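Filed under: Get Involved / Paid Sessions

Come and teach a robot arm with us this March

We are looking for 23 people to join the next round of demonstrations at the Wovside workshop, and you don't need to know the first thing about robots. If you can push a block across a board and you don't mind doing it again (and again, and then a few more times after lunch), we would love to hear from you!

The project is called Makokha. You guide the arm by hand through small everyday moves such as sliding, nudging and sorting by color or shape, and each try is saved as an example for the system to learn from. The last round gave us 632 good ones, and we'd dearly like another 400 before summer.

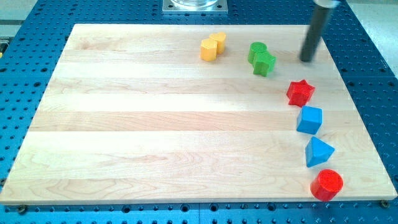
Colored blocks on the maple board, with the arm's finger over the right-hand side.

Sessions last two hours, with tea and a proper break in the middle. You'll be given a short instruction on a card, something like "bring the red star next to the blue cube," and you carry it out in whatever way feels natural to you. Please don't worry about being neat. Slow tries, wobbly tries and changes of mind are all welcome, and we keep plenty of them.

You should be 18 or over and comfortable standing, though we have a tall stool if you'd like one. Left-handed people are especially encouraged to apply, as we had very few last time. Each session is paid, and bus fare is covered.

To apply, write a few lines to the Droltier front desk and mention Makokha, or drop a note in the box at Wovside.

Comments (3)

andero_fan: Did this last year and had a lovely time. Wear comfy shoes!

pm113: Can two of us come to the same session?

Droltier Desk: Yes, just put both names in one message and we'll book you in together.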